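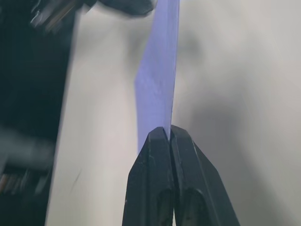
Touching at the tips. Photo: Lorna Ritchie

In Praise of the Rag Bag
By Kirsty Matheson
Friday, April 5, 2024

My grandmother's rag bag hung on the back of the cellar door in Gillovley, and I have been trying to build one as good as hers for 24 years. Hers was a pillowcase with a drawstring. Inside were old flannel sheets, shirts with the buttons already snipped off, dish towels worn so thin you could read through them, and (my favorite as a kid) the lining of a winter coat, slippery and dark red, that never got used for anything because she liked it too much.

I love rags! I think we gave them up far too easily. Most of the houses I visit now have a roll of paper towels on the counter and two more under the sink, and when a bedsheet splits down the middle it goes straight in the trash. A split sheet is a wonderful thing. You've been washing it for years, so it's softer than anything you could buy, it soaks up water the moment it touches it, and it doesn't leave fuzz on the windows. New cloth can't do that. New cloth pushes the water around.

People tell me paper is cleaner. For raw chicken, fine, I'll give you that one. But for spilled coffee, muddy boots, a dusty shelf, the inside of the car windshield, the dog? A rag does it better and then it goes in the wash with the towels. I've had the same bunch going since a December when we were snowed in and I finally cut up everything in the bottom of the closet, and I had a great time doing it.
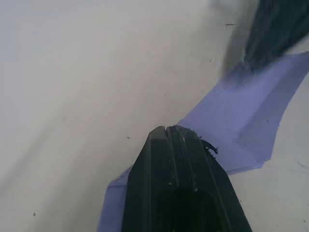 Trultton Home Sewing Club

The cutting up is half the pleasure, and it's where I part ways with some of my sewing friends. They want straight edges and a hem. I say tear it. Make a small snip with the scissors, take hold of both sides and pull, and a good cotton will run along its own thread from one end to the other with that terrific ripping noise. Yes, you get whiskers along the edge. They come off in the first wash or two, and if a few hang on, who cares? It's a rag. Knits won't tear nicely, so cut those, and leave T-shirts in big pieces since they curl up on you.

Sort them, though. I was lazy about this for years and I was wrong. Soft ones for glass and furniture, thick ones for floors, and the ugly ones, the paint-stained and oily-looking ones, in a separate box for the garage. (Anything that has had linseed oil or stain on it gets hung up flat outside to dry, please, never balled up. Those can catch fire on their own.)

What I'd like best is for us to stop thinking of cloth as finished when it stops being clothes. Somebody grew that cotton, spun it and wove it. A shirt can be a shirt, then a quilt piece, then a duster, then the thing you tie the tomatoes up with. I still have strips of a striped shirt out on the fence by the beans, faded almost to nothing, holding perfectly well.

Lorna Ritchie says I'll never get her to give up paper towels, and she may be right. But she took home a bag of my torn flannel last month, the good stuff, and she hasn't offered to bring it back.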